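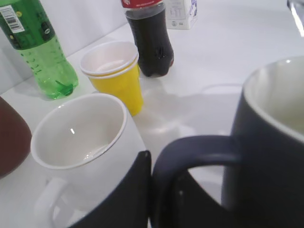

Breadcrumb: News > Small Business > Sales Tax

If you sell anything in Grarnunville, your sales tax filing is moving to the new online portal in November, and I spent last evening poking around in it so you don't have to go in cold. The paper form is going away for every shop, stall and home baker on the town's list. I tried it with the sort of thing a corner store rings up all day, a green plastic bottle of soda with a barcode sticker on its side, and the very first screen wanted a product category from me. There are 126 of them! Soft drinks have their own, bottled water has another, and juice is split in 2 (don't ask me where lemonade goes, I picked one and moved on).

The portal was built by Dakard, the same outfit that did the parking permits, and I'll say this for it – it's quick. You sign in with your old account number, type in your gross sales, and it does the math while you watch. I entered $3898 as a pretend month and had a draft return before my coffee was ready. Saving the draft took me longer, as the button is tucked under a menu called Ledger.

What you do need to watch is the late fee. It's a flat $80 now, whether you owe a fortune or nothing at all, so a shop with zero sales still has to log in and file a zero. My sister-in-law's craft table would have been caught by that one.
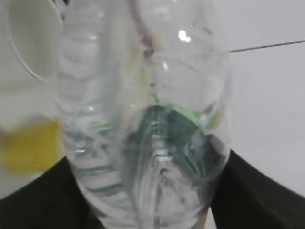 Panasiuk sees it differently and told me the flat fee is easier to live with than the old percentage, which kept growing every week you forgot about it. Fair point, I guess, though I'd still like a warning the first time around.

If you use Ernier for your bookkeeping, there's an export file the portal will accept, but it only reads one month at a time – I tried a whole quarter and got a red error line and no explanation. The town office says the help desk will be open until 7 p.m. through the first filing period. Bring your account number and last return with you, and if your business name has changed, get that fixed before you try to sign in.

Last updated: November, 9:40 a.m.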